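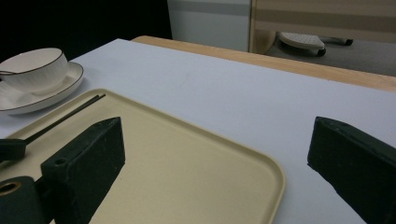 12/10/21. Review corpus, genre fiction blurbs and reader reviews

Continuing with the romance subset. Goal is still a tag set that Ehab and I can apply separately and get the same answer. Working files are in the Lillard folder, same layout as before.

Pulled 2000 reader reviews of historical romance, all English, all longer than two sentences. Dropped anything that was only a star rating with a line like "loved it." Kept did-not-finish reviews. Higinio wanted them out on the grounds that the reviewer hasn't read the ending, but a lot of the pacing complaints are in those and I would lose the tag.

**Segmentation**

Each review is split into three zones: premise retelling, judgment, recommendation. Order varies. Most open with the premise, usually close to the publisher's blurb and sometimes lifted from it. The lifted ones distort the word counts badly. "Scandal" and "ruin" come up constantly and neither is the reviewer's own word.

Ran the overlap check against the blurb file with a window of six words. Too loose. "In order to save her family" matches everything. Moved to nine and the false matches mostly went away. Remaining problem is reviewers who change the tense and nothing else. Left for now, marked P-LIFT by hand where I saw it.

**Tags changed**

- HEAT split into HEAT-LEVEL (how explicit) and HEAT-FIT (whether the reviewer thinks it suits the book). We were mixing them up.
- ANACH now covers speech and manners only. Wrong facts about law, money or travel go to FACT.
- TROPE stays open text. Normalize later. "Second chance," "2nd chance" and "reunited" are one trope.
- Removed COVER. Hardly used, and when used it was about the e-book edition.

ANACH needs a better definition. A reviewer who writes "she talks like a woman of today" may mean it as praise. Ehab codes it as praise if the next sentence is positive. I code it neutral unless the praise is stated. Neither is written in the guide. Xóchitl to decide, she has the older guide from the mystery subset and this must have come up there with the country-house titles.

**Agreement run**

Double-coded 600 of the reviews with Ehab. Good on TROPE and HEAT-LEVEL. Poor on ANACH for the reason above. Poor on PACE too, which I didn't expect. Read through the disagreements: he tags PACE for "the middle dragged" and also for "too many subplots." I put subplots under STRUCT. His version may be better. Reviewers don't separate the two and we are forcing it.

Series entries are a separate headache. Half of what is said about book three of the Trikia novels concerns book one. Tried a scope field (THIS / SERIES / AUTHOR). Adds time per review but it cleans up the judgment zone a lot. Keeping it.

**Advance copies**

Disclosure lines ("I received a copy in exchange for") now stripped before counting and stored as a yes/no flag. Regex catches the standard wording. Misses abbreviations in lowercase and anything with a line break in the middle. Struan has a longer pattern list from the Espinoza set, will ask for it. Don't merge his script whole, it also strips quoted passages and we need those.

Note for whoever does the next pull: the Kivavberg export writes curly quotes as question marks if opened in the default encoding. Lost a morning to this. Open as UTF-8, check the apostrophes in the first screen of text, then save.

**Open**

1. ANACH wording, Xóchitl.
2. PACE / STRUCT: merge or write a rule. Leaning toward merge.
3. Multiple heroes. The hero field takes one name. Love-triangle books get whichever man the reviewer mentions first, often the one she doesn't marry. Make the field repeatable, with a separate field for the final match, blank if the review avoids spoilers.
4. Leopoldo asked whether audiobook reviews belong in the set. They have a NARR zone the others lack. Would keep them out of the agreement figures and code them separately, probably in January.
5. Recode the first batch under the split HEAT tags. Old codes kept in column H, do not overwrite.

Checked after lunch: nine-word window rerun on the did-not-finish group alone. Fewer lifted premises there than in the full set. Those reviewers mostly skip the plot and go directly to the complaint. Saved as dnf_overlap_b, the version without the b has the wrong window.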